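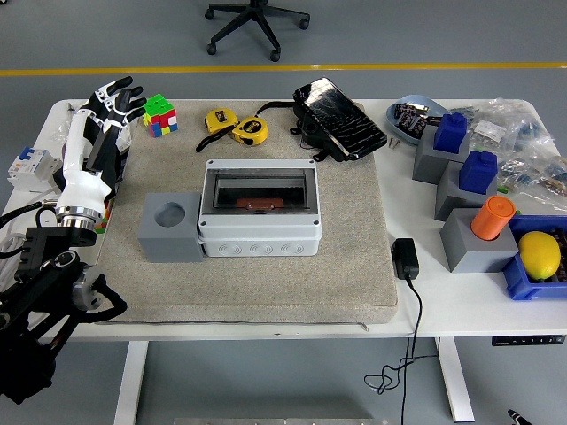

Ravinder Chisholm

Speaker notes: Buying your first flat without losing your mind
Evening talk for first-time buyers, May 6, 2022

(Wait for the door to close. Water on the left. Clicker works if you hold it high.)

Hello everyone, and thank you for coming out. I love giving this talk, and I'll tell you why — I bought my own first flat knowing next to nothing, and I still remember how good it felt to turn the key. I want you all to have that, with a lot less muddle on the way.

My plan is to talk for the first half, then Chantal Perron takes over on mortgages. Please shout out questions as we go. I'd much sooner stop and go back than have you sit there puzzled.

SLIDE 2 — What are you looking for?

Ask the room: who has started viewing already? Who has viewed and cried? (Usually gets a laugh. Pause.)

Write two lists before you look at a single listing. The first is what you can't live without. The second is what would be lovely. Keep the first one short! When Raimo Lahtinen came to me he had 12 things on his must-have list, among them a bath under a window and a shop within two minutes that sold rye bread. We went through it over coffee and got it down to four. He bought a top-floor place on Clokuveck Road that had no bath at all, and he's very happy there.

Do the lists separately if you're buying with someone. Then swap. It's a brilliant way to find out that one of you has been dreaming of a garden and never said so.

SLIDE 3 — Reading a listing

Put the Vastitz House listing up. Give them a minute to read it.

What does it tell us? Two bedrooms, second floor, "bright living space", "close to transport". Now, what's missing? (Let them call out. They should get: lease length, service charge, which way it faces, heating.)

"Close to transport" can mean a five-minute stroll to the station or a bus going past your pillow. Both are true! So go to the map first, then the floor plan, then the photos last of all. The floor plan is my favourite part of any listing. Look at where the doors open and where a bed could go. I once saw a second bedroom where the only wall long enough for a bed had the radiator, the socket and the door on it.

Measure your sofa at home and carry the numbers in your phone. Same with the bed, and the wardrobe if you're fond of it.

SLIDE 4 — The viewing

Go twice. Go once in daylight and once after work, when the neighbours are home and the parking has filled up. Run the taps. Flush the loo. Open the windows, all of them, and ask if one won't open. Look inside the cupboard where the boiler lives and find the fuse board while you're at it. Stand still in the bedroom for a full minute and listen.

People feel shy about this. Please don't! You're thinking of spending more than you've ever spent on anything, and a decent agent will expect you to poke about. Réjean Kowalchuk, who showed me round my first place, handed me a torch and told me to get on with it.

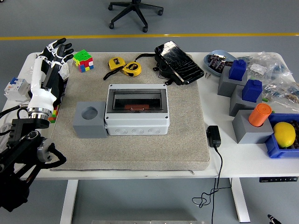 Then talk to somebody who lives in the building, if you can manage it without being a pest. Ask what they'd fix first. You'll learn more by the bins than you will from the brochure.

SLIDE 5 — Leases and charges

(Slow down here. This is where faces go blank.)

If it's a flat, you're most likely buying a lease, so you own the right to live there for a set number of years. The place I'll use as our worked case had 113 years left, which is comfortable. When the number gets low, lenders get fussy and extending costs money, so ask early and get the answer in writing.

Service charge: on the same flat it was 1452 pounds a year. Is that high? Well, what does it pay for? There it covered the lift, the roof fund, cleaning and the buildings insurance, and I thought it was fair. Ask for the last three years of accounts and see if it has jumped. Ask if any big works are planned. New windows for a whole block will make your eyes water.

SLIDE 6 — Making an offer

My favourite bit! Look at what similar flats on the street have sold for, and I do mean sold. Asking prices are only hopes. Then decide your top figure at home, on a full stomach, and write it down.

Tell the agent what makes you easy to deal with. No chain? Say so. Mortgage agreed in principle? Say that first. Lucie Lapointe lost out on one flat on price and then got a nicer one at Ovix Court for less than the other bidder had offered, all down to being ready and flexible on the moving date. Her seller needed six extra weeks and she could give them.

If you're turned down, thank them and leave your number. Sales fall through all the time, and agents do ring back.

SLIDE 7 — Survey

Get one. Yes, even on a newish flat. Read the whole thing, then ring the surveyor and ask what would worry them if they were buying it. They're often far plainer on the phone than on paper. Damp around a window is a very different chat from damp halfway up an inside wall.

(If running late, skip the Kaushik Street story. If not, tell it, but keep it short — the loft hatch, the pigeons, the second survey.)

SLIDE 8 — Break

Tea and biscuits at the back. Handouts are on the chairs by the door, with the viewing checklist on one side and space for your two lists on the other. Have a go at the lists over your tea and compare with whoever's next to you.

Chantal starts again in fifteen minutes. Remind them to bring their payslip questions. Switch laptop over, leave the clicker on the stand.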